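Como se ensina um robô a pegar num copo?

Um robô novo sabe tanto de copos como um peixe sabe de bicicletas. Por isso, alguém tem de lhe mostrar. Há duas maneiras: agarrar-lhe no braço e levá-lo pela mão, ou guiá-lo de longe com um comando. Parece um jogo, mas sem vidas extra para o copo. 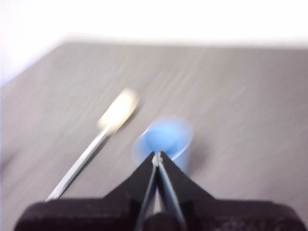
Declan Lambert
Instrutor de robôs, Oficina Dutthorpe

Com os dois dedos da garra apontados ao copo azul, falta decidir quando fechar. Tu fazes isso sem pensar. O robô precisa de exemplos, e um não chega. O nosso, o Clurkum, pediu 47 para a mesma tarefa. (Um bebé também entorna muita sopa, mas ao menos ri-se.)

Em cada exemplo, o computador guarda os movimentos e o que a câmara do pulso vê. Depois procura o que se repete. Se a pessoa que comanda hesitar, ele aprende a hesitar. Eu coço o nariz a meio, e o Clurkum faz uma pausa muito elegante.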